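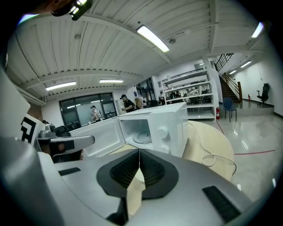

Leftovers, the long way around

Oltbridge, half past six in the evening. Rain. Liudmyla Marchuk has a pot of barley on the stove and a notebook open next to it, and she's not looking at either one. She is on the phone with her sister about a bus. The barley is for tomorrow. Tonight is yesterday's barley, and tomorrow night will be, well. You get it.

Cook once, eat three times. That's the whole idea, and she has been at it for 30 years. Long before meal prep was a thing with its own containers.

I came to Oltbridge in September to write about people who cook ahead. Not the gym crowd with the chicken and the rice. I wanted home cooks who do it out of habit, or tiredness, or a tight month that turned into a tight decade. I found plenty. They all disagree with each other.

Liudmyla's rule: grains on day one plain, day two in soup, day three fried hard in a pan with an egg. Never past that. "Day four is for the chickens," she says. She doesn't have chickens. Her neighbor does, and they eat very well.

Riku Hamada, two streets over, thinks three days is showing off. He cooks a big pot of beans and freezes it in flat bags the same night, stacked like mail. He labels them with what he plans to make, so the freezer reads as a menu. Chili. Soup. Toast thing. The toast thing is beans on toast with a lot of vinegar and it was the best meal I had all week, I ate it standing up.

Then rice, which is where people get tense. Afiq Ismail worked the line at Fanier for 5 years before he went over to school kitchens, and he's strict about it. Spread it on a tray, get it cold fast, into the fridge, done. No leaving the pot out overnight with the lid on. His mother did that and his mother is fine, he adds, and he still won't do it. 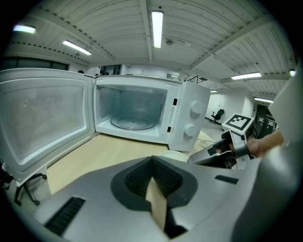 Reheating is the part most recipes skip. You get a whole page on braising the thing and then "reheat before serving," thanks a lot. Afiq's method for rice is a spoonful of water, a damp paper towel on top, short bursts, stir in between. Stew wants a wide shallow bowl, never a deep one, or you end up with lava at the rim and ice in the center. He doesn't care what you do it in. A plain white microwave with two dials and a glass turntable is plenty of machine for any of this, and he gets annoyed at the idea you need a sensor to warm up soup. Rest it a minute with the door shut. Stir again. Check the middle, becuase the middle lies.

Fried things are another story. Oven or dry pan, everyone agreed on that one. The only time all week.

Veikko Heiskanen bakes instead of cooking ahead, which he says is the same discipline with better smells. Rye on the weekend, sliced once it's cold, frozen in stacks of 4. His stale ends go into a soup with onions and too much pepper. I asked for the recipe and got a shrug and a jar of the pepper. Baran, the little grocery by the station, sells the same one, bottom shelf, past the lentils.

What does it save? Hard to say and I didn't get good numbers. Arif Kwok is the only one who keeps track, he has a spreadsheet going back to his first apartment. 49 dinners last season that he would of bought on the way home otherwise. He does noodles mostly, sauce in one tub and noodles in the other, kept apart until the last second. Put them together early and you get paste. He learned this at work, in front of people.

Back at Liudmyla's the barley is done and the bus question isn't. She drains the pot with the phone still on her shoulder. Salt, a bit of oil so it won't clump, lid off on the windowsill to cool. Then yesterday's comes out of the fridge and goes into the broth with dill and a carrot. She points me at the bowls.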